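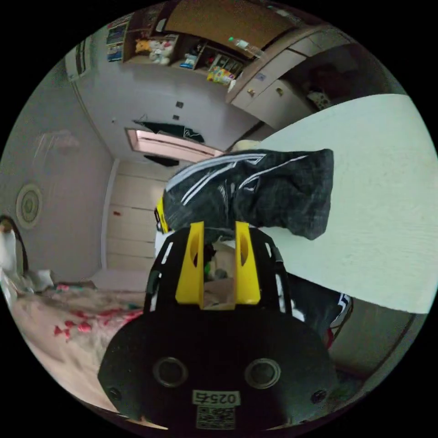

Sleep is the one household activity that takes up a third of the day and gets almost no attention in the building code, Kwon complained in the first edition of this book. The remark still holds for most codes in force.

Chapter 4
Moisture and Air in Sleeping Rooms

4.1 Scope

This chapter treats the bedroom as a closed volume with a steady source of water vapor. A sleeping adult gives off 40 grams of vapor per hour in the worked problems below. Part of it passes into the room air at once. The rest is held in bedding and clothing and released during the day. Textiles are therefore entered in the moisture balance as storage, with a separate term for each layer (see Table 4.2).

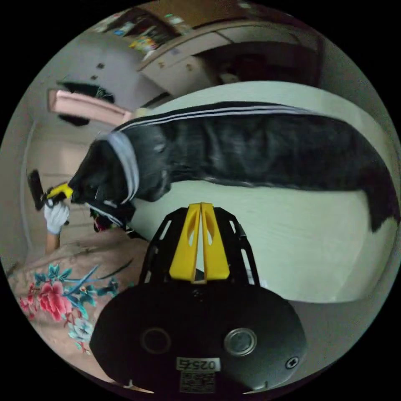 Why does a closed bedroom feel stuffy by morning when the temperature has hardly changed? Carbon dioxide and vapor both build up through the night, and the leakage around a shut door is too small to carry them off. In the Dostcombe problem set the level reaches 2000 parts per million before the door is opened.

4.2 Terms and units

Air flow is given in cubic feet per minute. The reference room has an air flow of 20 with the door open. Storage is given in grams per square foot of fabric. The symbol S is used for storage in this chapter only; in Chapter 3 it stood for surface area.

Readers who have not worked through the Trimier method should do so before Section 4.3.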